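ロボットに仕事を教える方法
手で教える、はなれて教える

工場やそうこで働くロボットは、はじめから仕事のやり方を知っているわけではありません。人間が動きを教えます。このページでは、腕のあるロボットに動きを教える方法を説明します。

1 プログラムで教える
昔からある方法は、動きを数字で書くことです。「関節を30度曲げる」「指をとじる」といった命令を、順番にならべます。部品がいつも同じ場所にある工場では、この方法で正確に動きます。
しかし、家の台所やお店では、物の場所が毎回ちがいます。りんごが少し横にずれただけで、書いておいた数字は合わなくなります。すべての場合を人間が書いておくことはできません。
そこで、人間が手本を見せて、ロボットに動きをおぼえさせる方法が使われます。これを「模倣学習(もほうがくしゅう)」といいます。模倣とは、まねをすることです。

2 手で直接動かす
一つ目の教え方は、人間がロボットの腕を手で持って動かす方法です。「ダイレクトティーチング」とよびます。
このとき、モーターの力を弱くして、腕が軽く動くようにします。関節にはセンサーがあり、それぞれの角度を記録します。書道の先生が生徒の手を持って筆を動かすのと似ています。
この方法の弱点は、教える人の手や体がカメラにうつりやすいことです。また、二本の腕を同時に動かす仕事では、教える人の両手がふさがります。

3 はなれて動かす
二つ目は「遠隔操作(えんかくそうさ)」です。教える人は、ロボットからはなれた場所で操作用の装置を動かします。装置の動きが信号になってロボットに送られ、ロボットの腕が同じように動きます。
操作用の装置には、いくつかの種類があります。小さな腕の形をしたもの、両手でにぎるコントローラー、指の動きを読みとる手ぶくろなどです。研究用の操作装置「トラマッハ(Tramach)」は、小さな腕の形をしています。左の装置を動かすと左の腕が、右の装置を動かすと右の腕が動きます。

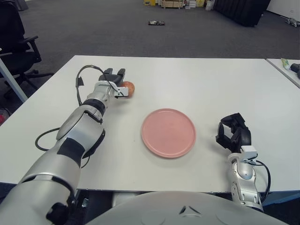 たとえば、果物を皿にのせる仕事を考えます。人間なら一秒か二秒で終わりますが、ロボットの動きに分けると次のようになります。

・手先を果物の近くへ動かす
・指を開いて、果物をはさむ位置に合わせる
・指をとじる
・持ち上げて、皿の上まで運ぶ
・下ろして、指を開く

教える人は、この動きを最初から最後まで通して行います。一回分の記録を「エピソード」とよびます。とちゅうで果物を落としたときは、そのエピソードに「失敗」のしるしをつけて、成功した記録と区別します。

4 何を記録するのか
記録するものは、おもに三つあります。カメラの映像、関節の角度、そして教える人が送った命令です。
シレルデン研究室(Cilerden)の設定では、映像のたての画素数は1080、こま数は一秒間に30です。角度と命令にも時刻をつけて、映像の一こまずつに対応させます。時刻がずれると、ロボットは映像と動きの関係をまちがっておぼえます。

5 何回教えるのか
一回の手本では足りません。果物と皿の場所を変えながら、くり返し教えます。同じ場所だけで練習すると、別の場所に置かれたときにうまくつかめないことがあります。
「ルステル(Lustel)」という学習計画では、19種類の仕事に対して、全部で3000エピソードを集めました。コンピューターはこの記録を使い、「このように見えたときは、このように動く」という関係を計算します。この計算を「学習」といいます。
学習が終わったら、人間は操作をやめて、ロボットだけで仕事をさせます。これが「評価(ひょうか)」です。失敗が多い場合は、どの置き方で失敗したかを調べ、その置き方の手本をふやします。

ことばの説明
グリッパー:物をつかむための、ロボットの手先の部分。
関節:腕の曲がる部分や回る部分。
センサー:角度、力、光などをはかる部品。

レデスマ科学教室(Ledesma) お問い合わせ | 無断転載を禁じます | ページの先頭へもどる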